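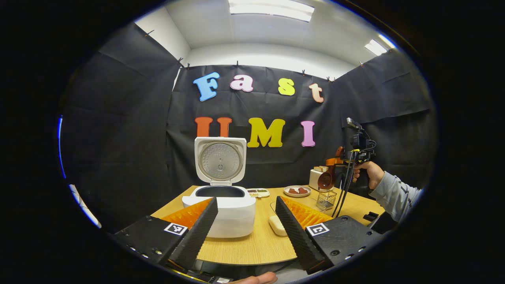 A turntable night at Hudcombe, and what we learned about cartridges

We had a full back room for the November listening evening, which is a lovely thing to be able to write! Heather Waaka brought her Plosora belt-drive deck, Dénes Szűcs brought the Khokhar phono stage he has been talking up since summer, and between them they kept us going until well past 10 p.m.

The plan was to play the same side of the same record through two cartridges, one moving magnet and one moving coil, and see who could hear a difference. We started with the moving magnet, a plain model that Heather has had on the deck for six years. It sounded terrific. Big, warm, easy to like, with a bass line you could follow all the way through the song. If we'd all gone home then I think most of us would have been perfectly happy.

Then came the swap, and a fair bit of fiddling. Heather does her alignment with a paper protractor and a small flashlight held in her teeth, and she would not be hurried. Tracking force got checked twice. Dénes changed the gain and loading on the Khokhar (two little banks of switches on the underside, so the whole box has to be turned over with the power off), and we were back in business after 20 minutes.

The moving coil took a track or so to win people over. It's leaner at first, and a couple of folks near the door thought it was too bright. But the brushes on the snare! You could hear each stroke start and stop, and the backing singers, who had been one soft cloud before, spread out into separate people. Somebody asked for the quiet passage near the end again, so we played it again, and then once more with the volume up.

The hands went up pretty evenly when we asked for favorites. What surprised me more was how much the loading switches mattered. Dénes tried 200 ohms and then a higher setting, and the brightness that bothered the door crowd came and went with it. If you own a moving coil cartridge and have never touched those switches, give it an evening. Write down where they were set before you start, and turn the volume all the way down between changes.

We also tried Heather's deck on two different supports, first the regular rack and then a heavy shelf on the wall. With footsteps going past, the shelf was the clear winner. On the rack you could see the woofers wobble every time anyone went for coffee.

Next time we're doing small amplifiers. Dénes has promised his old Hostex integrated, freshly serviced, and we'd love to put two or three others against it. Anything modest is welcome, the scruffier the better. Please bring your own speaker cables if yours end in anything odd, as we ran out of banana plugs last time and ended up twisting bare wire.

Records to share are always welcome too. Doors open at 6, and the first side goes on as soon as the kettle is done.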